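4.2 Slot selection from the wrist view

Divero treats each upright slice as a target for a small pose network, trained on 3,000 wrist images labelled by Markos Moschos. The planner then picks a slot and lines up the closed fingers before opening them.

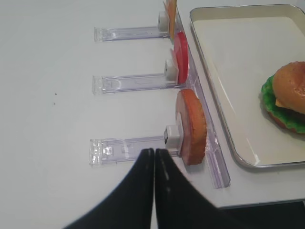

Figure 5. Wrist view, fingers near the lowest holder.

Stacking is the part we enjoy most – the controller has to place each piece over a pile that may already have shifted.

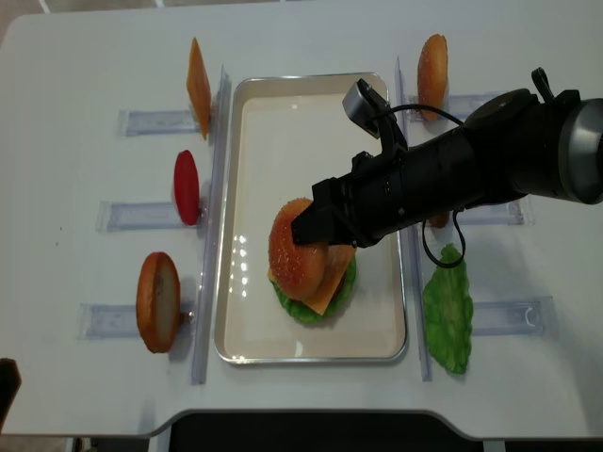 Figure 6. Fixed-camera view, gripper over the top bun in the tray.

We re-run the pose network before every approach, which takes 44 ms on our machine.

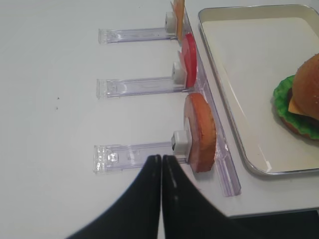

The same weights serve all slots, and we were delighted to drop the per-slot offsets used in Braltitz.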